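Gradual tan goes patchy on my ankles and wrists

Posted by Jonatan Nyberg, June 10, 2026

Hello everybody. I use the Prustemen gradual tanning lotion, the medium one, since May. On my legs and stomach the colour is good and my wife says it looks natural. But on the ankles and the wrists it becomes dark in small spots, and between the fingers it is almost orange. I wait 15 minutes before I put my clothes on, as it is written on the bottle. I have quite dry skin and I shave my legs for cycling. Should I change to a mousse, or is it my method that is wrong? We have a wedding to attend soon and I would not like to look like this in the photographs. I paid 52 dollars for the bottle so I would prefer to finish it.

2 answers

Flillier

I had the same trouble in my first year of using such products, so I will try to explain what helped me. I think your lotion is fine and you do not need a mousse. A mousse dries faster and in my experience it is less forgiving on dry skin.

Dry places take more colour. These are the ankles, knees, elbows, wrists and the sides of the feet. I do it in this order:

1. Shave the evening before, never on the same day. After shaving I use only cool water and no perfumed cream.

2. Scrub gently with a cloth. Do not use a scrub with oil in it, as the oil stays on the skin and the tan cannot take evenly.

3. Put a little plain moisturiser on the dry places only and let it sink in. A small amount is enough for both ankles.

4. Apply the lotion to the legs first and stop above the ankle. Then take what is left on the mitt and go lightly over the ankle and foot. The same with the arms and wrists.

5. For the hands, use a soft makeup brush. Bend the fingers while you do it, then wipe the palms and between the fingers with a damp cloth. Keep your hands away from pale fabrics until the colour has dried.

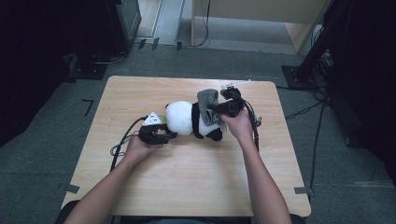 6. Wear something loose and dark and wait longer than the bottle says. I wait one hour.

For the orange spots you already have, lemon juice is often recommended, but it stung my skin very much. A warm bath and a soft cloth for a few evenings did the same job. Please do a complete trial at least one week before the wedding, so that you have time to correct the colour.

Nyamweya

Just get the Sarkel spray, I never had a patch with it. It costs 74 for the big can, I think, or maybe they changed the price. And skip the hands completely, no one looks at hands.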